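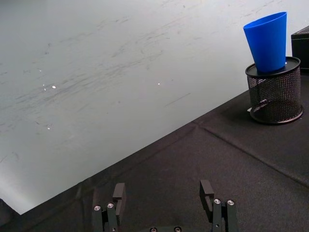 Jadwiga Michalski (a,*) and Shahnaz Wanigasekara (b)
a Aston Centre for Community Finance
b Wickramasinghe Institute
* Corresponding author

4. Loan interviews and decision records

4.1 Setting

The Iltora program offers no-interest loans of up to $3000 to people on low incomes. Loans are made for household goods, car repairs, bond payments and dental work. Cash is not advanced; the program pays the supplier directly and the borrower repays by fortnightly deduction. Two sites took part in the study. Aston is a suburban office that shares its intake desk with an emergency relief service. Mikent is a regional office open three days a week, with an evening session on Thursday.

Both sites use the same written criteria. An applicant must hold a concession card or fall below the income threshold, must have lived at the current address for three months, and must show capacity to repay. The residency rule may be waived for applicants leaving custody, refuge accommodation or hospital, but the criteria do not say who may waive it. In practice the loan worker decided at Mikent and the site coordinator decided at Aston. We return to this difference in Section 5.

4.2 Sample

The sample consists of all 536 applications that reached the interview stage during the study period. Enquiries that ended at the telephone screen were not recorded in a consistent form and were excluded. Of the applications interviewed, 106 were declined. Withdrawn applications were coded separately from declined ones, although the boundary was sometimes hard to draw: several files note that an applicant "will come back with statements" and contain no later entry. These were coded as withdrawn.

Interviews followed the program's budget form, which lists regular income, rent, utilities, existing debts and irregular costs such as school fees. Workers were free to take the items in any order. The form has a single line for money owed to family and friends, and this line was often left blank even where the worker's notes referred to such a debt. We coded informal debt from the notes where they were clear and treated it as missing otherwise.

Figure 3. Table with dark cloth against the wall; part of a socket panel at upper left.

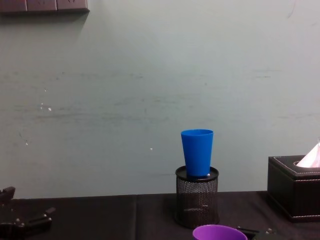 4.3 Coding of reasons

Each declined file was read by both authors independently. The first reading recorded the reason stated in the decision letter. The second recorded any reason given in the worker's notes. The two did not always agree. Letters tended to cite capacity to repay, while notes more often mentioned missing documents, a purchase outside the program's purposes, or an earlier loan in arrears. Where they differed, both reasons were kept and the file was flagged.

Arrears needed a separate rule. The program treats a loan as in arrears once the unpaid amount passes $200, but workers at Mikent continued to accept new applications above this level if a repayment arrangement was in place.

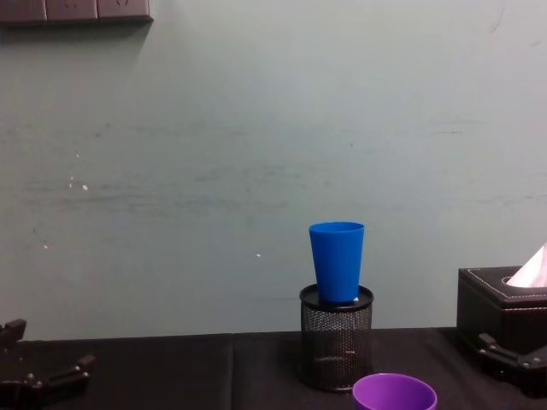 We therefore coded arrears on the ledger balance at the date of interview and recorded the arrangement as a second variable. Files with no ledger entry were checked against the supplier invoice — a slow process, as the older invoices are held on paper and filed by supplier name.

Disagreements between coders were settled by discussion. Most concerned the distinction between insufficient income and high existing commitments, which the budget form does not separate. The combined category is used in all tables that follow.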